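Handicap allowance when the first round is abandoned

Our club runs a 36-hole net stroke play event over the Ornimthorpe course. Last month the second round was called off after the leaders had completed 5 holes. The conditions sheet says nothing on whether the result stands over 18 holes. Two players are tied on net 69 and both claim the Travell trophy. Is there a default under the Rules?
plerkard39

No default that I know of. The Committee decides. If the sheet is silent, most clubs declare the first round as the result and break the tie by matching scorecards – last nine, last six, last three, last hole. Check that your sheet names a method for ties. If it does, use it for the 18 holes played.

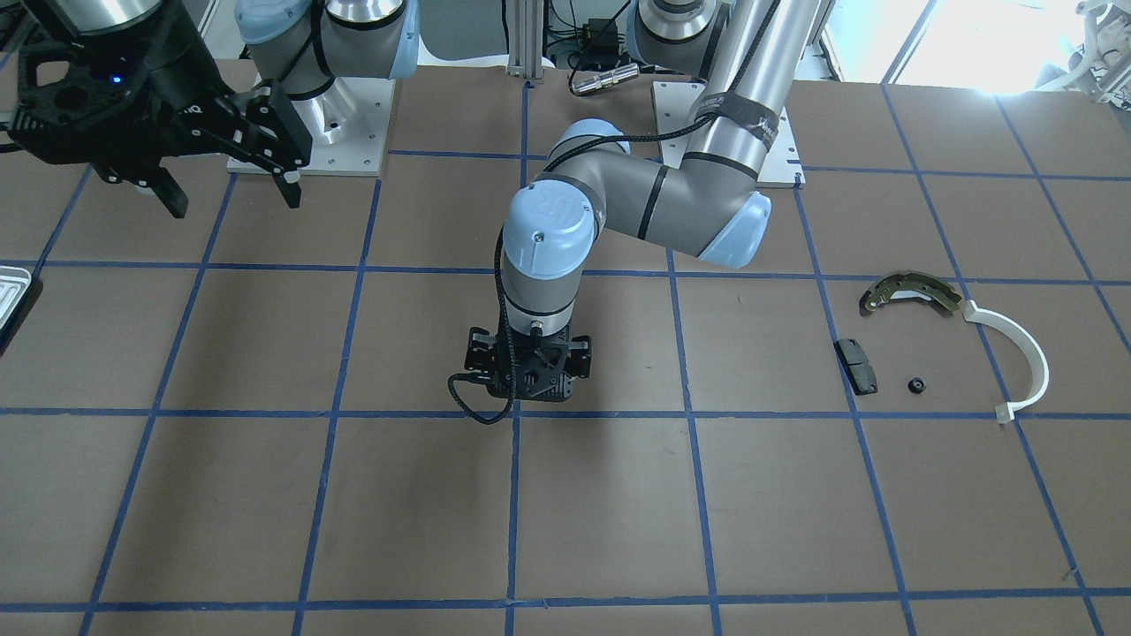 Fraser disagrees with the last point: a countback method written for 36 holes should not be applied to 18 unless the sheet says so. Play off over three holes.

Either works if it is announced before the prizes go out. Scores from the completed round still count for handicap purposes and should be posted as normal. The 5 holes from the second round do not make an acceptable 18-hole score. Add a line on reduced rounds to next season's sheet.
links1249

We just split the prize.
bunker83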